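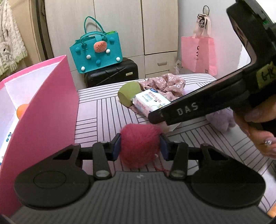

4 Making and fitting the pom-poms

This section covers the round pom-poms supplied as yarn in the Jutar decoration kit. Read it through once before you cut anything. The hanging cord is tied in at step 6 and cannot be added neatly afterwards.

4.1 What you need

One ball of Jutar soft yarn
The two-part winding ring from the kit
Strong cord for the centre tie, 60 cm
Sharp scissors with pointed ends
A comb or an old toothbrush
A shallow box for finished pieces

4.2 Winding

1. Put the two halves of the ring together with the pegs facing outwards.
2. Hold the loose end of the yarn against the ring with your thumb and wind over it.
3. Work from one end of the ring to the other, then back again. Keep the yarn firm but do not stretch it.
4. Continue for some 90 turns on each half. Fewer turns give a floppy ball with a visible middle.
5. Close the ring and cut the yarn along the groove.

Caution: Keep the ring closed while cutting. If it opens before the centre is tied, the strands will fall out and the winding has to be started again.

4.3 Tying and trimming

6. Pass the cord through the groove and pull it tight. Knot it twice. Leave both ends long.
7. Take off the ring. Roll the ball between your palms to spread the strands.
8. Comb from the centre outwards, turning the ball as you go.
9. Trim a little at a time until the shape is even. Do not cut the long cord ends.

Note: Deep colours, such as the dark pinks and reds, shed more fluff than pale ones during the first combing. Work over a sheet of newspaper and keep them away from white pieces until the fluff has been shaken off.

4.4 Hanging

10. Knot the cord ends together to make a loop.
11. Thread the loop through an eyelet on the Swati garland and draw the ball back through it.
12. Leave a hand's width between one ball and the next.

Caution: Small parts and long cords. Keep the garland out of reach of children under three. Do not hang it over a cot, a heater or a lamp.

4.5 Storing

Store the pom-poms in a box with a lid, in one layer if there is room. Heavy items on top will flatten them. A flattened ball can usually be brought back by holding it over a steaming kettle with tongs for a few seconds and combing it again once it is dry. Keep fingers clear of the steam.

Do not machine wash. Dab marks with cool water and a little soap.

Replacement yarn and rings can be ordered from Clusatden under part number 263. For attaching pom-poms to hats and bags, see section 5.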